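Homness guest flat, walk-through for November, with my comments as I went (sorry, I do go on a bit!)

- [x] Smoke alarm, hallway: tested, good and loud
- [x] Fire blanket by the stove: in its pouch
- [ ] Window latch, bedroom: still stiff, please oil it before the next guests
- [x] Table: steady, no wobble

The big brown table is a pleasure to work at, and I'd love to keep the dried roses, only let's never have candles near them, however pretty it would look.

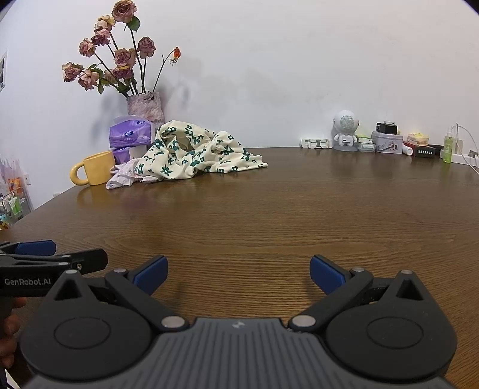

Cloths are the other thing I always fuss over. Please fold them away before anyone sets down a hot pan, and keep mugs of tea well clear of anything with a plug (I've ruined a radio that way myself).

- [x] Outlets: covers tight, no scorch marks
- [ ] First aid box: 5 bandages left, refill

Latch and bandages by the next round, please, and thank you all so much!

Doğukan Yüksel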